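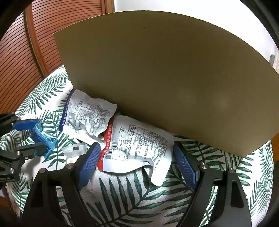

Vol. 10, No. 2

A Day Out at the Prunbridge Paper Mill

I have wanted to see the inside of the Prunbridge mill since I was old enough to smell it. If you grew up anywhere downwind you know what I mean (boiled cabbage with a little wet dog in it). My grandmother used to say it was the smell of people getting paid. So when the Joshi people, who bought the place a while back and now make art paper and bookbinders' board there, put up a sign-up sheet for their open day, I had my name on it before I had even checked whether I was free. I wasn't. I moved a dentist appointment and I regret nothing.

The mill is 376 miles from where I live now, so I made a proper trip of it. I drove up the day before, slept badly in a motel with a very proud ice machine, and was in the parking lot by a quarter to nine with a gas station coffee. There was already a line! Mostly retired folks, a few art students with enormous bags, and one family whose kids had been promised there would be a big machine. There was a big machine. I'll get to it.

Our guide was Jitendra Rawat, who has been at the mill through three owners and talks like he's telling you a secret even when he's shouting over a pump. He handed out earplugs and hairnets, told us to tie up anything dangly, and marched us straight across the yard to the fiber store. I had expected logs. There are no logs. These days they buy in baled pulp and cotton linters, and the bales come off the trucks looking like giant blocks of stale angel food cake. You're allowed to tear a bit off. Everybody did, and everybody then spent the next hour with a wad of cotton in one pocket. Mine is on my desk right now.

Next was the pulper, and this was my first real thrill. Picture a bathtub the size of a living room with a blender in the bottom. A whole bale goes in at once, wrapping wire off, and it bobs there looking stubborn for maybe half a minute, then it just gives up and sinks. Jitendra said new hires always lean too far over the rail the first time, and then he looked straight at me, since I was leaning too far over the rail.

From there the stuff gets beaten (that really is the word), which roughs up the fibers so they'll grab onto each other. They had put out glass jars so we could compare pulp from different stages. I would love to tell you I saw a difference. The woman next to me swore the third jar was "silkier," and I nodded like I knew. What did help was the tearing test. You got two strips of finished paper, one from lightly beaten stock and one from stock that had been through the works, and you tore them. The first went like newspaper. The second one I had to set my feet for.

And then the machine room. Oh, the machine room! It is hot in there, a heavy laundry kind of heat, and so loud that the tour turned into charades. The machine is called Rikero, painted on the side in old curly letters, and the number 692 is stenciled underneath. I asked what the number stood for and got two different answers from two different men, one of them being "it was always there." At one end the pulp comes out as thin as skim milk onto a moving wire screen. You walk along beside it, and by the time you've gone past a few windows the shine goes off the surface all at once, and it's a sheet. I walked back and did it again. The kids had run ahead to the drying cylinders, where the paper goes up and over and under like a roller coaster, and I'm told that was the best part, but for me it's that spot where the shine disappears. I could have stood there until lunch.

Lunch, by the way, was in the old finishing loft and it was very good. Egg salad, pickles from a barrel, sheet cake. The coffee was weak but there was lots of it. I sat with two bookbinders from upstate who had come only for the seconds sale and were plotting their route to it like a bank job. They also warned me off the tour shop's bone folders (too thick, apparently). I bought one anyway.

After lunch they split us up. You could go see the water treatment building or you could go to the hand room, and I am sorry to say the water treatment building did not draw a crowd. The hand room is run by Han-gyeol Jeon, who makes sheets one at a time with a mold and a vat, and who is so quiet and calm that the whole room dropped its voice. Each of us got one turn. You dip the mold in, lift it level, give it a little shake side to side and then front to back, and let it drain. That's how it's supposed to go, anyway. I dipped at a slant and got something that was cardboard on one end and cobweb on the other. Han-gyeol looked at it for a while and said, "You could write on this part." I've decided to take it as praise.

There's a second knack called couching, where you roll the wet sheet off the mold onto a felt, and I did fine at that. Well, fine until the last inch. They pressed everybody's sheets while we were having a second round of cake, and mailed them on once they had dried flat. Mine showed up nine days later in a stiff envelope, thick end, thin end and all, and I've got it tucked inside the dictionary.

Upstairs was the board department, which I nearly skipped and am so glad I didn't. I had never given one thought to what's inside the cover of a hardback. It's board, of course, and there's a whole world of it -- gray, brown, black, dense stuff that rings when you knock on it and soft stuff that takes a thumbnail. They had a table of samples and you could bend them all you liked. Jitendra explained grain, and for once I followed. The fibers mostly line up the way the machine runs, so a board will curl easily one way and fight you the other. Cut your covers with the grain running the wrong way and the book will warp on you as soon as the weather changes. One of my bookbinders muttered that she had learned this on a wedding album. A customer's wedding album!

He also had opinions on storage, and I wrote these down on the back of my map. Keep board flat if you can. If you can't, stand it dead upright and packed tight with something square on either side, and never lean one piece by itself, because it will take on a bow and keep it. Don't put it on a cement floor. Let it sit a couple of days in the room where you'll be using it. If it does bow, you can sometimes coax it back under weight, though he said this in the voice of a vet telling you about an old dog.

The museum corner is small and a bit of a jumble, and I loved it. Time cards, watermark wires twisted into stags and crowns, a payroll book in beautiful brown ink. There's a long photo of the whole workforce lined up by the river, and people from town kept coming up to find a grandfather. I looked for mine. He only worked there two summers, hauling rags, and I didn't find him, but there was a boy at the end of the second row who moved his head during the exposure and has no face, so maybe.

A few gripes, to be fair. The signs from the highway are hopeless and I went past the turn twice. The restrooms are across the yard, and when it rains, which it did, you arrive soaked. And the Vudik coating line, which the flyer made a big fuss over, was shut down for the day with a rope across the door. We got to look at it through a window. The man minding the rope did his best to describe what it does, using his hands, but I came away no wiser.

The seconds sale opened at three and it was every bit as brutal as the bookbinders had promised. It's sold by weight. You grab a flat cart if you can get one (go early and claim it before the last talk ends) and you pile on whatever you like: off-color sheets, rolls with a dinged edge, bundles of board with a corner crushed. I came home with a stack of cream laid paper that I have no plan for, some speckled blue, and more board than a person with no bookbinding skills should own. The car rode low the whole way back. I kept the windows down through the first few towns to get one more noseful, but the smell was hardly there. Jitendra had said it's nearly all gone since they quit cooking wood on site. I suppose that's good news for Prunbridge. I still missed it.

If you want to go, they run an open day each May and the list fills up fast. Wear closed shoes, and I mean it, they turned a man in sandals away at the gate. Kids have to be able to keep earplugs in. Bring cash for the sale, the card reader only works when it feels like it. The hand room takes names at the door in the morning, so go there first thing and sign up before you do anything else, even coffee.

I've already started a book with some of that board, a plain little thing for recipes. The first cover came out with the grain going the wrong way. I'm cutting another one tonight.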